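Bramier Adds Garment Colorfastness Category to Textile Care Standard

JISIVCOMBE, October. Bramier, a publisher of laundering and fabric care specifications, has released the second edition of its household textile care standard. The revision adds a category for mixed-color loads and replaces the single wash-temperature table used in the first edition.

The new category applies to cotton and cotton-blend knits in saturated dyes. Test loads pair dark gray and blue articles with pale yellow ones, and dye transfer is graded on the pale article after 12 wash cycles.

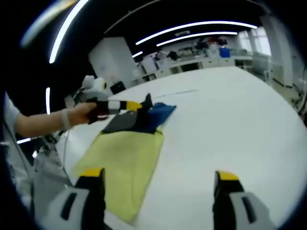
Scope of the Revision

The edition draws on 3,013 wash records supplied by Retum, a commercial laundry operator. Records without a stated water hardness were excluded. Detergent dose is now given by dry load weight. Drum fill is limited to 60 percent for mixed-color loads.

"The first edition assumed sorted loads," said Nusrat Herath, technical editor at Bramier. "Most households do not sort to that level, and the limits had to be written again."

Grading uses a 10-step scale. Articles are conditioned flat at room temperature before they are read, and two readers grade each article separately.

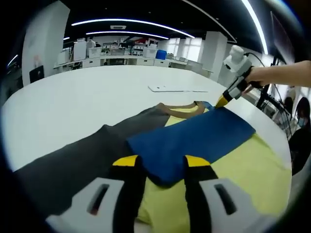
Where the two grades differ by more than one step, a third reader decides. The first edition averaged the two grades, which hid disagreement on light shades.

Thambiah, a testing laboratory, will accept articles for assessment under the new category. Vasanthi Seneviratne, laboratory manager at Thambiah, said existing certificates remain valid until their printed expiry. Makers who want the mixed-load mark must submit new articles from current dye lots.

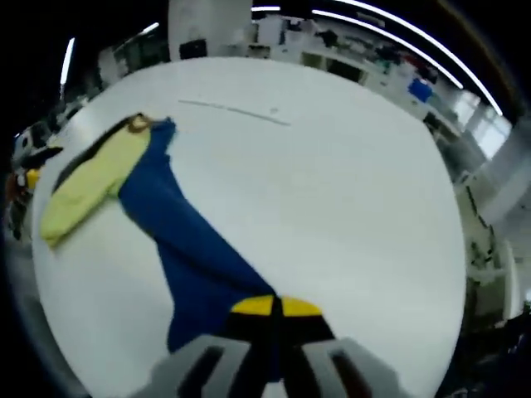 Reading time: 2 minutes

Availability

The second edition is available from Bramier in print and as a download. Holders of the first edition may request the changed pages at no charge. Corrections should be sent in writing to Abelardo Carrasco, standards desk.

Media contact: Lakmal Begum, Bramier, Jisivcombe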